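Haruna Scholars Residence Association
Minutes of the General Meeting, 24 June 2023

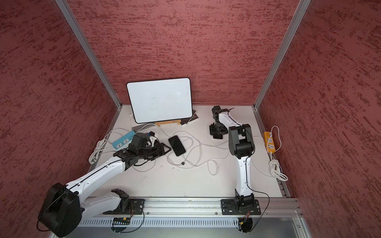
1. Opening and attendance

The meeting opened at the Plokuston Street house. Elisa Negri chaired. Attendance was recorded on the sign-in sheet and exceeded the quorum of 20 set in the bylaws. Apologies were received from the second-year pharmacy students, who had a laboratory examination. Discussion was held in English and Hundine, with a summary given in each language after every item.

2. Minutes of the previous meeting

Approved with one correction. Under "Travel home," the word "loan" is to be replaced with "grant." Members who received travel money in the spring do not owe it back.

3. Matters arising

The letter to the university housing office was sent. No reply has been received. The chair will write again and copy the dean of students.

The leak above the upstairs kitchen was repaired by the landlord. The ceiling has not been repainted. Item stays open.

4. Room allocation for the coming year

Residents who are continuing their studies keep their present rooms unless they ask to move. Requests must be in writing and reach the chair before the end of July.

New arrivals from Haruna will be placed first, then students from the neighboring valley towns. A member asked if the order should be reversed, given that valley students have no association of their own in the capital and pay more on the private market. Several members spoke in support. Others replied that the house was leased with money raised by families in Haruna and that the lease agreement names the town.

Moved: that 2 beds be held for valley students each year regardless of the number of applicants from Haruna. Seconded. Carried on a show of hands, with some abstentions.

The question of guests staying longer than a week was raised and deferred.

5. Monthly contribution

The contribution remains at 50 per resident, payable in the first week of the month. A proposal to charge less to students without a government stipend was discussed. The difficulty is proof, as stipend letters are often issued several months after the start of term. It was agreed that a written statement from the student will be accepted until the letter arrives, and that any difference will be settled afterward.

Late payments are to be raised privately with the resident concerned. The list of names is no longer to be posted in the hallway.

6. Language classes

The evening class in written Hundine has continued through the term. Attendance fell during examinations. The teacher has asked for a fixed room and for a decision on spelling. At present the class uses the older church spelling, while the materials printed in Puslow use the reformed one. Children educated in the capital generally read neither.

Members from Puslow families stated that the reformed spelling is used in primary schools there and that teaching the other would put learners at a disadvantage. Older residents noted that nearly all letters and songs kept by families are in the church spelling.

Agreed: the class will teach the reformed spelling. The older spelling will be covered in 2 sessions at the end of each term so that learners can read family papers. The downstairs study is reserved for the class on its usual evening.

7. Relations with the hometown council

The Haruna council has asked the association to nominate a student representative. The post carries no vote. Some members considered that accepting it would give the appearance of student approval for decisions already taken, in particular the sale of grazing land north of the town. Others considered a seat without a vote preferable to receiving news by telephone.

No nomination was made. The chair will ask the council in writing if the representative may place items on the agenda and if minutes are supplied to those attending. The matter returns to the next meeting.

8. Other business

The storage cupboard under the stairs is to be cleared. Items without a name on them after the July meeting will be given away.

Quiet hours during examinations start at ten in the evening and apply to the courtyard.

9. Close

The next general meeting will be held in July at the same address. The meeting was closed by the chair.

Minutes to be confirmed at the next meeting.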